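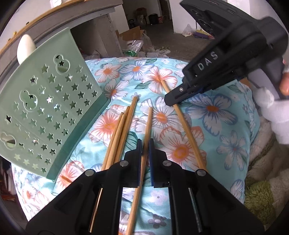 We must own a whole drawerful and I still can't lay the table for guests, ran one of the first messages to reach Cluvis when it asked households in Corkstead what they would most like to see sorted out at home. The message went on to say that the chopsticks were all in there somewhere, under the whisk, and that dinner had been eaten with forks again.

It was far from the only one. Chopsticks came up so often in the replies that Cluvis, the home-tidying service based in the town, has given them a project of their own. Pairs Again opens in December and will run through the winter at the Merisier Rooms, with free sorting sessions, a swap table for odd chopsticks and a short printed guide to doing the job at home.

The guide is the part Cluvis is most excited about. It asks for very little: a flat surface with a plain or lightly patterned cover, a basket with holes in its sides, and 15 minutes. A bed is the surface Cluvis recommends above all others. Wooden chopsticks roll on a worktop and vanish off the edge of a small table, but they stay put on fabric, and there is plenty of room to lay them side by side and compare them. Light blue florals work very well, as the wood shows up clearly against them. A pale green plastic basket standing next to the work, the sort with stars and gourd shapes cut into its walls, takes up hardly any of the bed and is cheerful enough to stay out afterwards.

"We tried it on the kitchen floor, on a tray and on an ironing board," said a spokesperson for Cluvis. "The bed won easily. You can spread everything out, sit down next to it and take your time, and you end up enjoying it far more than you expected. Several of us went home and did our own the same evening."

The method goes like this. Everything comes out of the drawer first, including anything tucked behind the cutlery tray. The chopsticks are washed and left to dry completely before they go anywhere near the bedding. They are then laid down with their tips all pointing the same way, close together but with a little space between them, and matched by length. Length comes before colour in the guide, and Cluvis is firm on this point. Two sticks from the same packet can fade quite differently if one has been used for stirring, and plenty of good pairs are split up by people who go by shade alone.

After length comes the thick end. Some are square, some are round and some have a slight taper that is easier to feel than to see, so the guide suggests rolling each stick between finger and thumb. Anything cracked or splintered near the tip is taken out of use for eating. It may still make a plant label or a stake for a seedling, and the swap table will have a jar for these.

Matched pairs go into the basket. Those still without a partner are tied with a bit of kitchen string and brought along to the Merisier Rooms.

The swap table is a simple idea and Cluvis has great hopes for it. Visitors put down their odd chopsticks, look through what others have left and take home any that match. There is no charge and no need to leave one for every one taken. At a trial held in the autumn, 9 pairs were made up from sticks brought in by different households, among them a long cooking pair whose owner had been using one half of it to prop open a window.

"There was a real cheer when that one turned up," the spokesperson said. "People had come in for a quick look and were still there an hour later, holding chopsticks up to the light and asking strangers if they had one a bit shorter. It was a lovely afternoon – noisy, but lovely."

Rautiainen, the housewares shop on the corner of the market square, is supporting the project by lending baskets for the sessions. Visitors may use one while they sort and are welcome to try different shapes before deciding what would suit their own kitchen. Cluvis likes a perforated basket for anything made of wood, as air can get in from the sides. It does ask people to check the size of the holes against the tips of their chopsticks, having learned the hard way that a slim pair can slide through a cut-out and hang there until somebody catches it with a sleeve.

A tall wall is helpful too. Chopsticks lying flat in a shallow tray drift to the back every time the drawer is opened, and they are usually joined there by skewers, straws and the odd pencil. Standing upright, they are easy to count out for the table and easy for children to put away. The guide suggests thick ends down and tips up for sticks that have only just been dried, and the other way round for those kept near a busy doorway.

Each session at the Merisier Rooms starts at 2 and finishes at 5. The long tables will be covered with old bedspreads given by residents, and more are wanted. Florals, checks and stripes are all fine so long as they are clean and free of loose beading, which snags. Visitors can come for the whole afternoon or drop in for a few minutes, and there will be tea.

Children are very welcome and, on the evidence of the trial, rather better at matching than the adults. Younger ones will need a grown-up beside them, and there will be a low table where they can sort at their own height.

Cluvis would also like to hear from anyone with old or unusual chopsticks and a story to go with them. A small display is planned near the entrance, with handwritten cards. Travel sets, picnic sets and single survivors are all wanted, and everything lent will be returned at the end of the winter.

Residents who can't get to a session can still take part. The guide will be available from the counter at Rautiainen and from the front desk of the Merisier Rooms, and odd chopsticks can be left at either place in an envelope. Please write the length on the outside if you have a ruler handy.

Notes for editors

Pairs Again is run by Cluvis in Corkstead. Sessions are free and there is no booking.

Step-free access to the Merisier Rooms is by the side entrance. Large-print copies of the guide can be asked for at the front desk.

Journalists are welcome at any session and are encouraged to bring their own chopsticks, clean and dry.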